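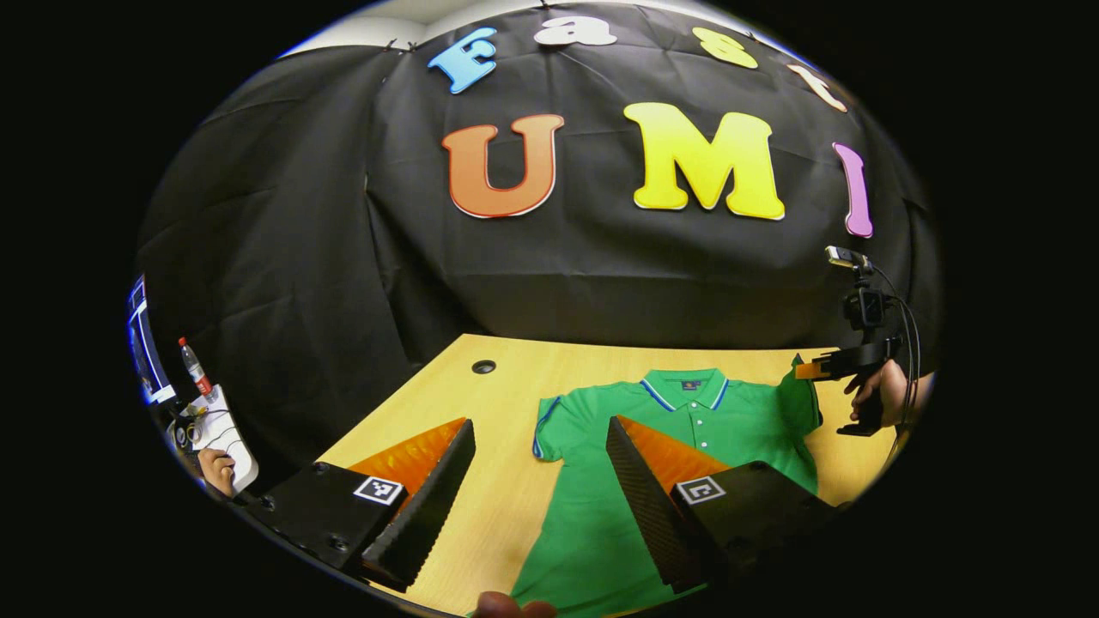
Shirt laid flat, collar toward the backdrop, the near gripper open.

Recording two-handed folding demos for policy training

These are the steps we use in the Flitum project to collect shirt folding demonstrations with a pair of hand-held grippers. You need two grippers, a flat table and a short-sleeved shirt.

1. Mount a camera on each gripper and check that the finger markers are in view. The markers give you the finger opening at each time step, so a hidden one costs you the whole episode.

2. Record a slow mapping pass over the table before the first demo. Redo it if anyone moves the table or the backdrop. Plain cloth gives the tracker very little to work with. Large colored letters on it help.

3. Spread the shirt with the body toward you. Vary the angle a little between episodes.

4. Start with the fingers open. Fold one sleeve in, then the other, then bring the hem up to the collar. Keep the speed even and let go fully before you move away.

5. Stop the recording with both grippers clear of the cloth.

Dzifa Kwofie collected 40 episodes per session. We dropped any episode where tracking was lost on either hand.

Result: a policy trained on 2,000 episodes finished 82 of 100 test folds. Most failures came at the second sleeve, where the fingers picked up both layers. Yayra Appiah is now collecting extra demos that begin from that point.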